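The Snack Counter, One Tray at a Time

The counter at Brukier takes up one brown tabletop. Maarten Schouten set it up in June, after the kitchenette on the same floor was closed for new plumbing, and it stayed when the kitchenette reopened.

Schouten used to fit out small shops. He treats the table the way he treated a shop counter. Drinks stand at the back, bagged snacks go to one side, and whatever is being served passes through the middle on a tray.

"People look at the back first," he says. "If the bottles are standing straight, they think the rest is in order too."

The bottles stand in a clear acrylic rack, with the back row higher than the front. Schouten tried a plain shelf first, but the labels behind were hidden. The stepped rack cost 13 euros from Coppens, a supplier of shop fittings, and has not been changed.

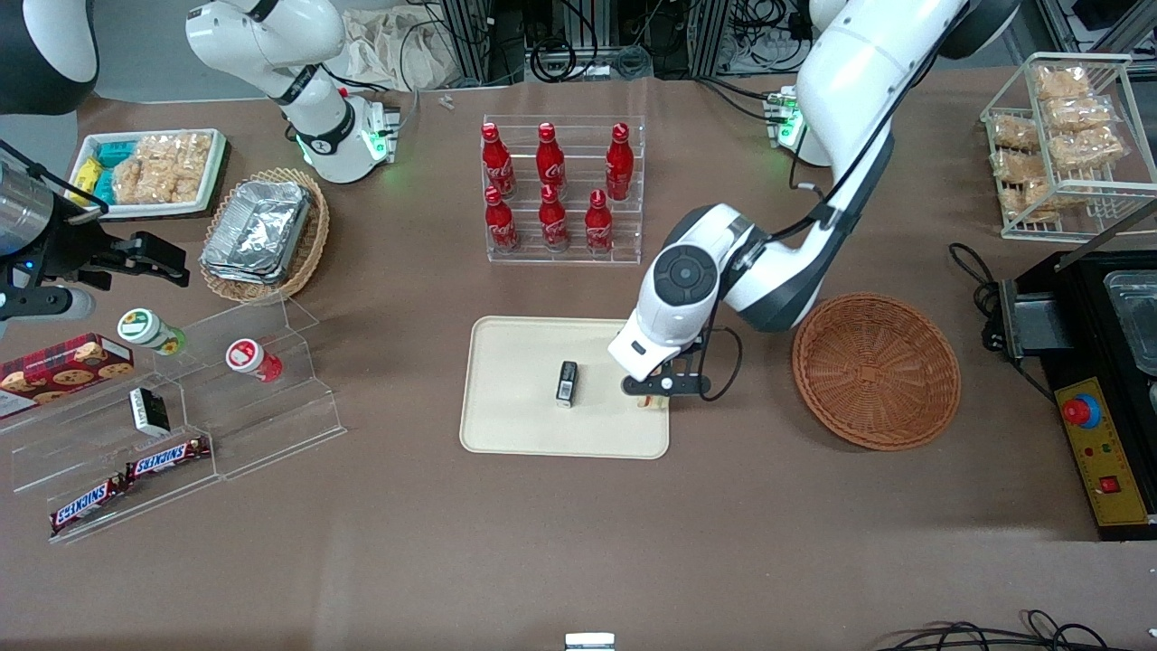 Six bottles of Coca-Cola at the back of the table, with the cream tray, the wicker basket and the snack rack in front and to the right.

Bags of golden puffed snacks go in a white wire rack with two tiers. They weigh almost nothing and slide off each other, so a stack on the bare table never lasted a morning. The rack has kept them in one place. Its drawback is that the lower tier fills up with whatever did not sell the week before, and has to be cleared by hand.

The tray is cream-colored and rectangular, and Schouten wants it wiped between uses. It has no fixed contents. Small things land on it while someone decides where they belong, and he has given up trying to prevent this.

Then there is the basket. Ruben Hendriks, who shares the work of keeping the counter, bought it in a lot of 20 from a restaurant sale. Most of the others went to Numis, a café two streets away, where they hold rolls. Hendriks kept the ones with the heaviest rims. A thin rim starts to unravel where people grip it, he says, and after that the side goes too.

Round baskets are awkward for sandwiches. A long sandwich touches the wall at both ends, and a soft one bends. Hendriks lays his with the cut side up, so that the filling can be seen without picking anything up. For trying out layouts he uses play food, which keeps its shape and can be left out overnight.

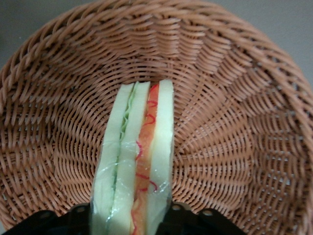 A toy sandwich in the basket, cut side up, with its three slices of bread showing.

The weave is open enough in places for light to come through the sides. That makes the basket easy to shake clean, but crumbs from real bread end up on the table underneath. Hendriks has tried paper liners from Stuvotix, sold in packs of 130. They work, though Schouten dislikes how they look and takes them out when he is on duty.

The two have not settled the matter. There is still most of a pack left under the table.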